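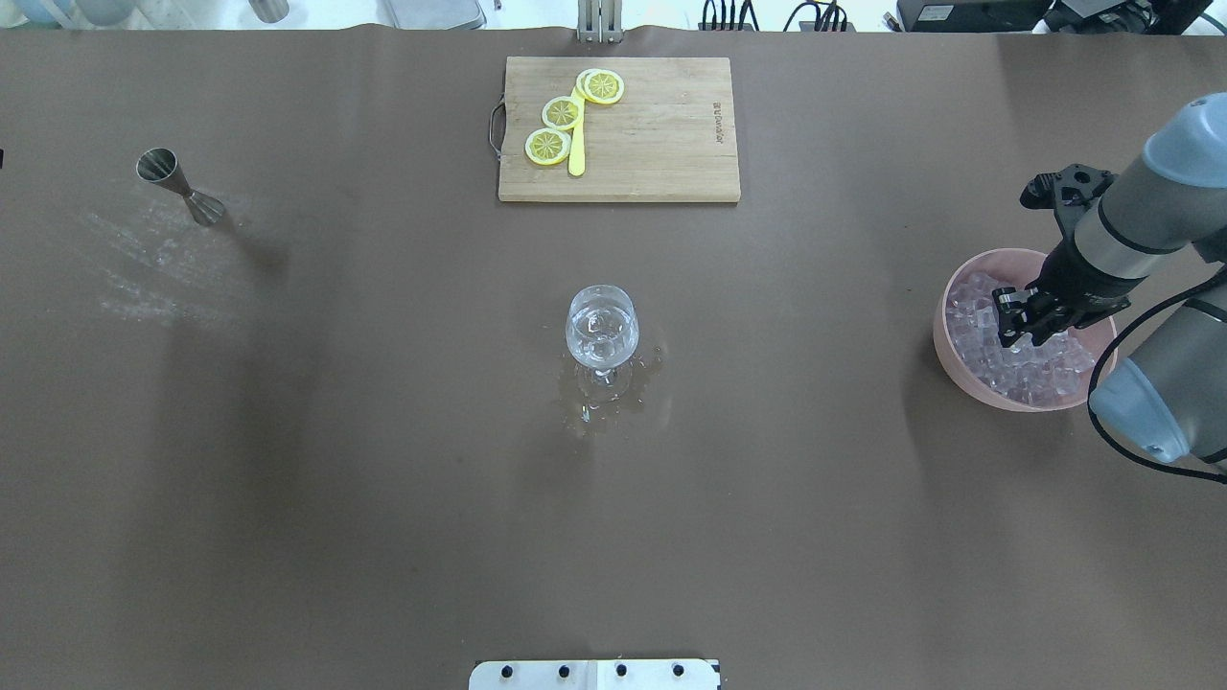
I'd barely got my coat off when Edin Živković started on about the deposit. He and his partner, Jasper De Haan, paid £2,000 to hold a converted mill called Grornard for their wedding in February, and they're now taking the owners, Fimodico, to the small claims court to get it back.

"We asked them straight out, can we have a band?" he told me, pouring the tea. "And they said yes, lovely, everyone has a band. It's in the emails!"

What wasn't in the emails, he says, was a clause limiting evening parties to 60 guests. They'd invited 100. They found out two weeks before the day, from a woman at the caterers, Delić, who rang to ask why her numbers didn't match.

"I thought she'd got the wrong wedding," said Jasper, who had been quiet up to then (he'd been hunting for the contract in a kitchen drawer). "I told her so, quite rudely. I've since sent flowers."

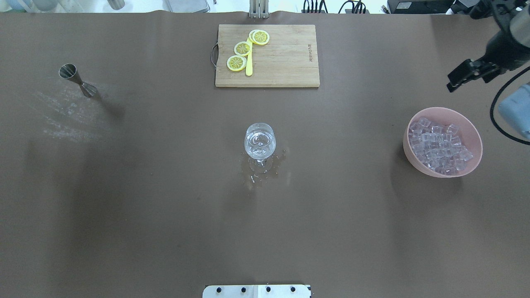
Fimodico offered to let the other guests come for the meal and leave at seven. Edin's mum had booked flights by then, and so had most of his cousins, so you can imagine how that went down.

They got married anyway, upstairs at the Zunar, a restaurant near Jasper's work that had a cancellation. I asked if it was a good night. "It was a brilliant night," Edin said, "but I still want my money."

Fimodico told me it wouldn't comment while the claim is open. The hearing hasn't been listed yet, and Jasper is still looking for page four of the contract.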